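**Bench notes: overhead gripper trials, July**

The Bultstead bench has moved from single blocks to mixed kitchenware. The object set is toy food plus toy dishes, chosen to put rigid, thin-rimmed and irregular shapes in one workspace. Two finger sets are being compared on the same arm, the stock Zareo pair and the longer Lam pair, with grip force capped at 60 percent for both. Each object gets seven attempts per finger set.

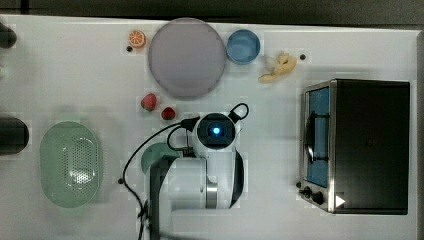 *Arm at mid-table, gripper toward the colander side. Strawberries and plate behind it.*

Strawberries were easy for both sets. The colander was harder: the stock fingers closed on the rim cleanly in six of seven attempts, and the Lam fingers tended to ride up before contact. The banana was scored separately, as its peel gives two very different grasp widths depending on approach angle.
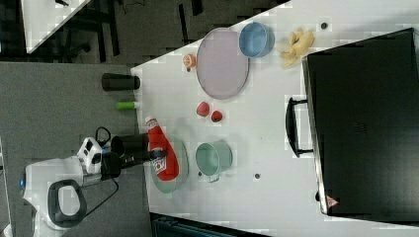 *Gripper tip at the cap end of the ketchup bottle, bottle lying across the green plate.*

Bottle grasps are logged by contact point — cap, neck or body. Cap grasps need the least opening but leave the weight hanging off one end, and the wrist controller has to hold the resulting torque. The older Bamholm controller drifted here. The current firmware is better, though slow to settle.
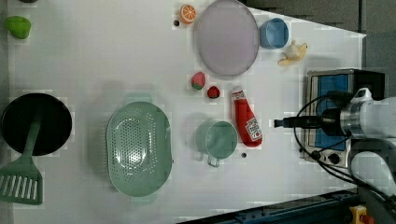
*Wider layout with frying pan, slotted spatula, colander and mug. Bottle next to the smaller strawberry.*

The log now stands at 3940 grasps over both finger sets. Force traces are on the shared drive under "kitchen". Spatula handle results will follow once the wrist offsets have been rechecked.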